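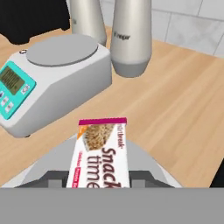

Figure 8.1 Snack bar held between the fingers, kitchen scale behind. Simulated kitchen.

Chapter 8
Gathering Examples

I used to skip this part when I taught it. I'd wave at a folder of recordings, say "assume we have these", and get on with the learning, which was the bit I liked. Then I spent an April making a set of my own for the Skundeck arm and had to throw most of it away. So this time we're starting with the folder.

An example, for us, is one run at a task from start to finish: what the cameras gave, where the joints were, what the person steering asked for next, all stamped with the same clock. I'll call it a demonstration, or a demo when I'm being lazy. We'll work in a simulated kitchen all through the chapter, because you can put everything back with one key press and nothing gets crumbs in it (my real bench has plenty!). The task is a small one — pick up a snack bar and put it on the scale.

My first go was 200 demos, all steered by me, all in one long afternoon. I was very proud of them. The trouble was that I'd started every single one with the arm in the same pose and the bar in the same spot, and the policy I trained in Lemma learned that spot beautifully. Move the bar a hand's width and it closed its fingers on air.
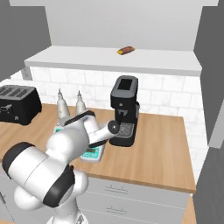
Surely you just record more, was what Firneta wrote back when I sent the results round, and keep recording until it stops missing.

Well, I tried that too, and more of the same got me more of the same. What helped was 15 fresh demos with the starting pose changed each time, and in two of them I fumbled the grasp on purpose and then put it right. Those clumsy ones are worth having — they show the arm what to do once things have gone a bit wrong, and my tidy runs never did.

Before you record anything, then, write down what will change between runs and what will stay put. Do it on paper if you like. We'll turn that list into a recording plan in section 8.2, and into a settings file for Flatano after that.

Related sections
8.2 Planning what to vary
8.3 Steering the arm by hand
8.4 Clocks, dropped frames and other nuisances
8.5 When to bin a demo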